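Ticket: Stemware task, wrist view drops out during recording
Project: Treltska
Station: Codville, two-arm cell
Opened by: Estela Salinas
Assigned to: Unai Aguirre
Priority: normal
Status: closed, one follow-up

Report (Estela Salinas)

Target for this batch is 300 accepted episodes of the stemware task: pick up a glass or goblet and hang it on the holder. After 200 the checker began to reject files. The reason given each time is a gap in the right wrist stream. The left wrist and fixed streams are complete. Joint data is complete for both arms.

The operator (Mafalda Louro) sees nothing unusual while driving the arms. The preview window repeats the last good picture when one is missed, so a short gap looks like a slow hand.

Steps to reproduce:
1. Start a recording with all streams on.
2. Bring the right gripper over the back right part of the table.
3. Turn the wrist towards the holder and hold.
4. Stop, save, run the checker.

Fails in most attempts. Does not fail if the right arm stays near the front.
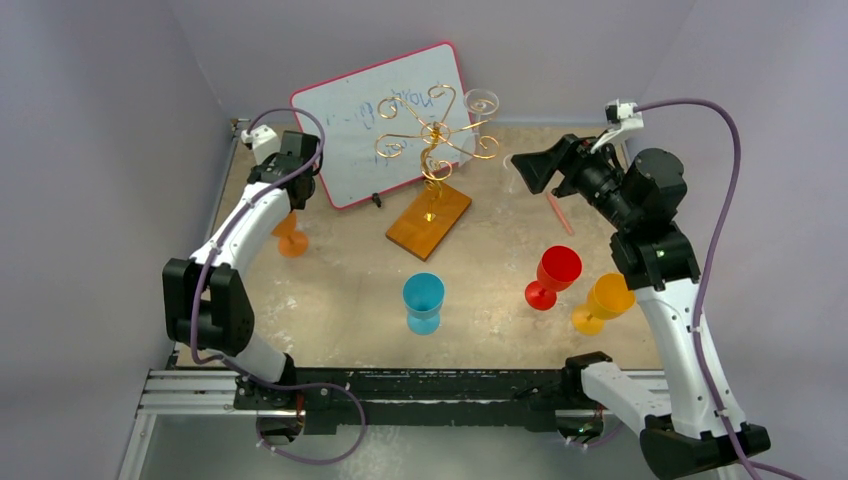 Fixed view, stemware task. Right gripper over the back right of the table, near the second clear glass.

Update 09:40 (Unai Aguirre)

Swapped left and right camera inputs at the recording machine. The gap stayed with the right arm, so the input and the driver are ruled out. Disk write times are normal. Lowering the frame rate made no difference.

Moved the right arm by hand with the recorder running. The gap appears when the wrist is turned and the arm is extended. It does not appear at the same extension with the wrist straight. Suspect the cable or its plug at the camera end.

Update 11:15 (Unai Aguirre)

The plug shifts when the wrist turns. The tie nearest the wrist holds the cable too tightly and leaves no slack for the turn. Cut that tie, reseated the plug, fitted a new tie further down the link. Checked the left arm - slack is fine, left as it was.

Ran 20 test episodes with the steps above. No gaps in any stream.

Question (Matilde Salgado)

Can the rejected episodes be kept with the right wrist stream masked? The clear glasses are the ones we are short of, and they are hard to get from the fixed view alone.

Reply (Salvador Salgado)

No. The Clellen loader accepts a missing stream only if it is missing for the whole episode. Partial gaps get filled with the last picture and the model then learns from a stale view during the grasp. Discard and record again. Please keep the share of clear glasses as planned and do not make up the number with coloured goblets.

Resolution

Cause: right wrist camera cable tied too short, plug moving under load.
Fix: tie moved, plug reseated.
Data: rejected episodes removed from the batch. Recording resumed at 14:00.
Follow-up: preview to show a warning after 3 missed pictures in a row (Estela Salinas, due September).

Azevedo Support Desk | Contact the desk | Copyright Azevedo | Back to top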